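よくある質問(トモアナ食堂めぐりノート)

最終更新:2026年8月

港町トモアナで食べ歩きをして、その記録を細々と書いています。メールでよく聞かれることをまとめました。思い出したら足していくので、順番はバラバラです!

どのくらいのペースで更新していますか?
週に2本が目標です。書けない週もあります。12月はどの店も予約でいっぱいで、私もほとんど家で食べています(笑)

お店からお金をもらっていますか?
もらっていません。全部自腹です。試食会に呼ばれたときは、記事の最初にそう書きます。

「グラリルス」は閉店したんですか?
閉店ではなくて移転です。シェフのピエリーナ・サンナさんに聞いたら、坂の上の元パン屋さんの建物に入るそうです。席は29席で、前よりちょっと狭くなるみたい。名物のイワシのパスタは残るとのことで、ひと安心しました。

「コンデック」のランチはまだ600円ですか?
日替わりスープとパンのセットは600円のままです。ただし平日のみ。土日は1199円のプレートだけになるので、お財布と相談してくださいね。このプレート、煮込みの量がかなり多いです。

持ち帰りはできますか?
店によります。コンデックはスープも煮込みも持ち帰りOK、容器代は別です。トリニクは焼き菓子だけ。グラリルスは移転後にどうするか、まだ決めていないそうです。 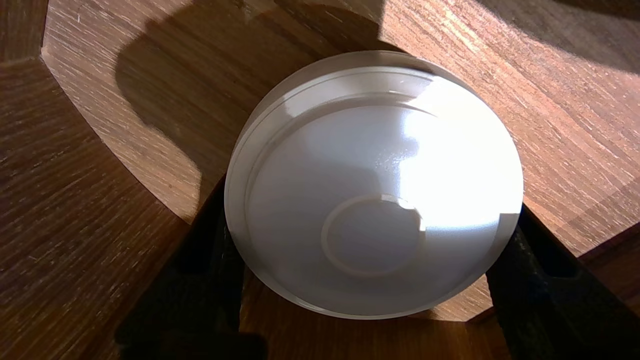
白い丸型のプラスチック

トリニクの行列、どうにかなりませんか?
なりません……と言いたいところですが、開店直後より15時すぎが狙い目です。サンドロ・ルッジェーロさんが焼き場に立つ日は種類が増えるので、私は曜日より店先の黒板を見て決めています。レモンのタルトは夕方まで残っていないことが多いです。

子ども連れでも大丈夫な店は?
コンデックは広くて、ベビーカーのまま入れました。トリニクは店内にカウンターしかないので、持ち帰って海沿いのベンチで食べるのがおすすめです。

辛口の感想も書きますか?
書きます。でも一度行っただけでは書かないようにしています。開店したての店は、味も段取りもまだ落ち着かないですからね。

記事の間違いを見つけました。
ぜひ教えてください! 先日もカズオの煮込みと書くところをカツオと書かずに公開してしまい、読者のトゥリオ・メッシーナさんからすぐメールが来ました。営業時間と定休日の変更情報も大歓迎です。

おすすめの店を送ってもいいですか?
もちろんです。店名と、何を食べたかを書いてもらえると助かります。返事は遅めです、ごめんなさい。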